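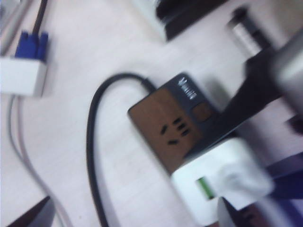 Depuis deux ans, je tiens une rubrique de consommation dans un bulletin d'association, et la question qui revient le plus souvent dans le courrier ne porte ni sur les prix ni sur les garanties. Elle porte sur les notices. Les gens ne les comprennent pas, ou ne les trouvent plus, ou n'en ont jamais reçu. On leur répond en général que tout est en ligne. Je voudrais défendre ici l'idée contraire : un objet vendu doit être accompagné d'un texte imprimé, complet, dans la langue de l'acheteur, et ce texte doit être écrit par quelqu'un dont c'est le métier.

Je pars d'un cas ordinaire. En avril, Korkor Letey — pardon, Korkor Korletey, elle tient à ce qu'on l'écrive bien — a acheté un chauffe-eau de petite capacité de la marque Semham. Dans le carton, une feuille pliée en quatre. Sur cette feuille, des pictogrammes, un code à scanner et une ligne en anglais. Le code menait à une page d'accueil qui demandait de créer un compte. Une fois le compte créé, il fallait saisir le numéro de série, gravé sur la face de l'appareil qui se trouve contre le mur quand il est posé. Le plombier l'avait posé la veille.

Le document existe, je l'ai lu. Il est même assez bon. On y apprend à quelle fréquence vidanger la cuve et quelle pression ne pas dépasser. Rien de tout cela n'était dans le carton.

Le fabricant avance deux arguments, que j'ai entendus presque mot pour mot chez d'autres. Le premier est écologique : imprimer consomme du papier. Le second est pratique : une page en ligne se corrige, une feuille imprimée reste fausse. Je prends les deux au sérieux.

Sur le papier, je remarque que le même carton contenait une carte de bienvenue en quadrichromie, un dépliant présentant le reste de la gamme et un bon de réduction sur des filtres. Si l'on cherche des feuilles à supprimer, en voilà. Une notice de douze pages en noir et blanc, agrafée, pèse moins lourd que la cale en polystyrène qui protège le robinet. Et un appareil mal entretenu, remplacé trop tôt, coûte bien plus à la planète que son mode d'emploi.

Sur la mise à jour, l'argument serait meilleur si les pages étaient réellement mises à jour et conservées. Kwesi Akpalu répare du petit électroménager dans un atelier de quartier. Il garde les notices depuis ses débuts, dans des classeurs rangés par type d'appareil, et il en a compté 1 441 au dernier inventaire. Il m'a expliqué que, pour les modèles sortis avant la grande vague du tout numérique, il trouve presque toujours ce qu'il cherche. Pour les suivants, c'est une loterie. La société Rimitz a changé de site, et les anciennes adresses ne mènent plus nulle part. Adjei a cessé de fabriquer des robots de cuisine, et la documentation a disparu avec la gamme. Les appareils, eux, sont toujours dans les cuisines.

On me dira que des sites d'amateurs prennent le relais. C'est vrai, et ces gens rendent service. Mais un document scanné de travers, dont il manque deux pages et dont personne ne garantit qu'il correspond à la bonne version, ne devrait pas être la solution normale pour un produit vendu il y a six ans.

Il y a aussi la question de la langue. Benedicta Abubakari est traductrice technique. Elle m'a décrit l'évolution de ses commandes, et je la cite avec son accord : « Avant, on m'envoyait un manuel et un exemplaire de l'appareil. Maintenant, on m'envoie un tableau de phrases isolées, sans image, et on me demande de relire ce que le logiciel a produit. » Elle ne sait pas toujours si « key » désigne une touche ou une clé. Elle pose la question, la réponse n'arrive pas, elle choisit. C'est ainsi que j'ai pu lire, dans une notice de machine à coudre Kullirik, qu'il convenait de « tourner la touche jusqu'au dos ». J'ai relu trois fois avant de penser à la version anglaise.

Une bonne notice demande du temps. Il faut que quelqu'un prenne l'appareil, le déballe, le branche, se trompe, recommence, et note l'ordre dans lequel les gestes se font vraiment. Il faut décider de ce qu'on dit en premier. Dans beaucoup de notices actuelles, les quatre premières pages sont occupées par des avertissements dont la plupart ne servent qu'à protéger le vendeur. On m'interdit d'utiliser un grille-pain sous la douche, puis, page cinq, en petits caractères, on m'indique que le tiroir à miettes doit être vidé régulièrement sous peine d'incendie. Le seul avertissement utile est noyé parmi les autres.

Je ne demande pas le retour des gros manuels d'autrefois. Celui de mon premier magnétoscope était illisible, et je n'ai aucune nostalgie à son égard. J'ai en revanche conservé la notice de la cocotte de ma mère : huit pages, un schéma éclaté avec le nom de chaque pièce, une table des temps de cuisson, l'adresse où commander un joint. Le joint a été changé deux fois. On n'a jamais eu besoin d'appeler qui que ce soit.

Maximiliano Bermúdez, qui lit mes textes avant publication et n'est presque jamais d'accord, m'objecte que les gens ne lisent pas les notices, imprimées ou non. Il a raison pour le jour de l'achat. Ce jour-là, on branche et on essaie. Mais on cherche la notice le jour où le voyant clignote, et ce jour-là arrive parfois quatre ans plus tard, un soir, avec des invités. Une notice imprimée attend dans un tiroir. Elle ne demande ni compte, ni mot de passe, ni réseau. Aba Aidoo, ma voisine, range les siennes dans une boîte à chaussures avec les tickets de caisse agrafés dessus, et je ne connais pas de meilleur système.

Ce que je propose est modeste. Que le texte complet soit dans la boîte pour tout appareil qui chauffe, coupe ou se raccorde à l'eau ou au courant. Que la version en ligne soit accessible sans inscription, à partir du seul nom du modèle, et qu'elle le reste bien après l'arrêt des ventes. Que la date de rédaction figure en première page. Et que le nom de la personne qui a écrit ou traduit la notice y soit aussi, comme dans un livre. Sur ce dernier point, Benedicta Abubakari est réservée : elle ne voudrait pas signer tout ce qu'on lui fait relire.

Korkor Korletey a finalement obtenu son numéro de série en glissant un miroir de poche derrière la cuve. Elle a imprimé le document à la bibliothèque, à ses frais, et l'a scotché à l'intérieur du placard.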